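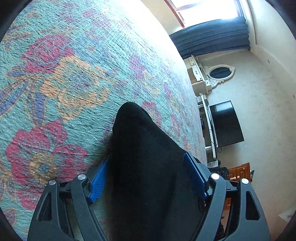 Journal Archive > Screen Studies > Film Reception

Articles Issues Authors Search

3.2 Set Dressing and Viewer Recall

The second study asked whether viewers of domestic comedies remember a room by its furnishings or by the actions staged in it. Participants watched 30 clips from low-budget family films, each containing one interior, and wrote down what they remembered after a delay of 10 minutes. The written responses were coded by 2 raters working from the Lindsay scale, which separates furnishing terms (bed, curtain, lamp) from action terms (packing, hiding, falling). Responses that named only a character were set aside.

Of the 186 responses retained, most opened with a furnishing term. The effect was strongest for bedrooms and weakest for kitchens, where viewers tended to report a task first. Clips from Utetti, a chase comedy with very short shots, produced few furnishing terms of any kind — a result we attribute to cutting rate.

Figure 4. Bedroom interior.

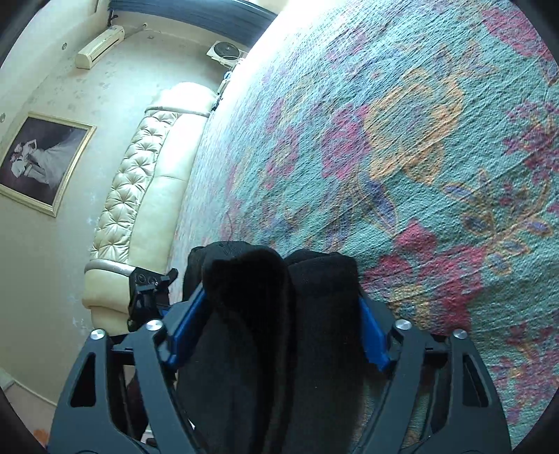 Pattern was coded separately from color in the bedroom clips. In Woleo, the plain bedding drew almost no comment, while the printed curtains were named early and often. A large surface with a strong print, such as the floral bedspread in Figure 4, was coded as one furnishing term plus one pattern term, even when the viewer used a single phrase for both. Small dark items lying on or near such a surface were coded only when the viewer named them directly.

The same rules were applied to Drendley, whose interiors are shot in low light. Agreement between raters was lower for that film, and its pattern scores are reported separately in Section 3.3.

Contact the editors | Back to top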